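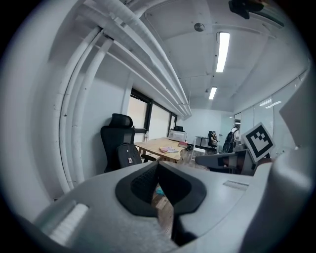 Replacement finger pads should sit on the same purchase order as the grippers, Nkechi Ekpo told a planning session in September, and a buyer who leaves them for the next fiscal year will lose recording hours waiting on a second approval. The remark is now the first line of the revised equipment planning schedule released by Waltura for customers who buy hand-held grippers, head cameras and fiducial markers.

Home Products Planning Newsroom Support

WALTURA RELEASES REVISED EQUIPMENT PLANNING SCHEDULE FOR HAND-HELD GRIPPER PROGRAMS

Waltura has released a revised planning schedule for organizations that record manual tasks with hand-held grippers before committing money to robot arms. It replaces the schedule issued with the first Sotier kits and applies to all quotations requested from the start of the next quarter.

The main change is in how costs are grouped. The earlier schedule listed hardware by part number. The revised one groups it by recording station, and each station is budgeted as one line with four headings: capture hardware, wear parts, storage and preparation time. Quotations will follow the same layout. Customers who need a part-number listing for their own accounting systems can still ask for one.

A Sotier station consists of two hand-held grippers, one head camera, a set of fiducial markers, chargers and a transport case. Computers are excluded. Waltura dropped the bundled laptop from the station price after a review of orders showed that most buyers already had suitable machines and were paying for a second one.

Planning quantities

The schedule is written around a program of 25 stations, the size most often requested in the past year. Smaller programs can scale the wear parts down in proportion. Spare chargers do not scale the same way, and the minimum is two per site whatever the number of stations.

For a program of 25 stations the schedule calls for 80 sets of finger pads in the first year. The pads are a rubber part, and wear depends heavily on the task. Handling of fabric and bags wears them slowly. Sheet metal and cast parts wear them quickly, and buyers in those trades should ask for a separate estimate before the order is placed.

Marker sets are ordered separately. A scuffed or bent marker is read less reliably by the tracking software, and the usual result is a recording that has to be repeated. The schedule treats markers as a consumable and recommends replacing a full set at once — mixing old and new faces in one set has caused enough support calls that Waltura will no longer quote single faces. 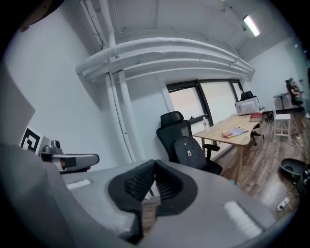

Storage has been moved out of the general information technology budget and into the station line. Under the earlier schedule it was often approved by a different department, on a different date, and several programs started recording with nowhere permanent to put the files. The revised schedule asks for a storage figure before a delivery date is confirmed. Customers who already hold capacity can enter zero and name the system.

Preparation time

Preparation time is the heading with the largest effect on the total. It covers charging, camera checks, marker checks, laying out the objects for a task and returning them to their starting positions between recordings. The earlier schedule gave it no figure at all.

The revised figure comes from Pestidine, a contract packaging company that used Sotier stations to compare tasks before choosing which ones to automate. Pestidine logged 1123 recording sessions and supplied the time sheets to Waltura. In the tasks it classed as simple, such as picking up one item and placing it in a tote, preparation took less time than recording. In tasks with bags, straps or zippers the balance went the other way, and resetting the objects was the longest single entry on the sheet.

Waltura has used those time sheets to set two planning rates, one for rigid objects and one for soft or jointed objects. A buyer with a mixed list of tasks should budget each group at its own rate. Averaging the two has produced shortfalls in soft-goods programs, and the quotation form no longer accepts a blended rate.

"The hardware quote was correct to the dollar and we still overspent, all of it on staff hours," said Nkechi Ekpo. "I would have bought fewer stations and kept them busier."

Room requirements

No dedicated room is required. The schedule asks for floor space to walk around the work table, steady indoor lighting and power within reach of the charging position. Programs that share a room with other staff should agree on recording hours in advance and obtain whatever consent their own policies call for.
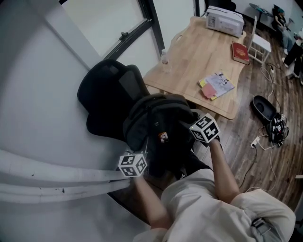 Calibration is quoted through Bosman, the service unit that also handles repairs. Two plans are available. Under the first, stations are sent in once a year and a loan unit is supplied. Under the second, a technician visits the site and calibrates every station in one trip. The visit plan costs less per station in larger programs and more in programs with fewer than eight stations.

Bosman will accept stations bought under the earlier schedule. The grippers are the same and no retrofit is needed, although units with the older battery door should have it replaced at the first service. The part is supplied without charge.

Payment and delivery

On orders placed under the revised schedule, 70 percent of the station price is due at delivery and the remainder after the acceptance check. Wear parts are invoiced when shipped. Quotations are valid until the end of the quarter in which they are issued. Orders already accepted keep their original terms.

Customers partway through a budget cycle can request a conversion sheet that restates an existing quotation under the four new headings. The total does not change in conversion, except where storage was never quoted, in which case that line is left blank for the customer to fill in.

The schedule, the quotation form and the conversion sheet are available from the Planning section of the Waltura site or from any account representative.

Shares: 25 Comments: 0

Contact: Waltura Newsroom | Copyright Waltura. All rights reserved. | Back to top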